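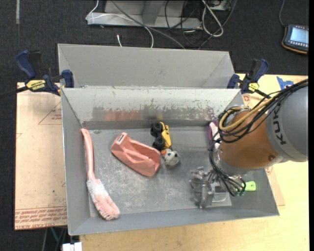

Jandstead Toy Library – Sorting and Returns Team

Gallery: the returns bins

Returned items go into grey metal bins before they are checked and shelved. The library has 520 toys on loan in a normal month, plus a smaller stock of household bits for pretend play, and the two kinds usually end up together. Notes on what is in the front bin are below, with the shelf each item belongs on.

Pink and white brush
Long pink handle with a slight curve, and a fluffy head that is white near the handle and pink towards the tip. Pretend play, shelf 24. Brushes are hung by the handle once checked.

Salmon-pink container
Plastic, hollow, narrow at one end and wider and rounded at the other. There is a small whitish label on the narrow end. Please leave labels on until the item has been entered in the returns book.

Yellow truck
On its side near the back wall, with chunky black wheels. Vehicles go on the low shelf by the door – the wheels should be turned by hand before a truck goes back out.

White toy with black spots
Small, rather like a football, with an orange part on one side. Small toys go in the lidded tub and are lent to the over-threes only.

The bins
The paint on the inside wall is worn and chipped in a band along the lower half, and the floor is scratched, mostly in the middle and towards the lower left. Lizeth Montoya has asked for prices on repainting and on rubber liners. Liners would be quieter, and members at the Bulutville branch already use them.

Returns for the Harahap Road collection point should be bagged separately and marked with the member number.

Page updated 13/11/2025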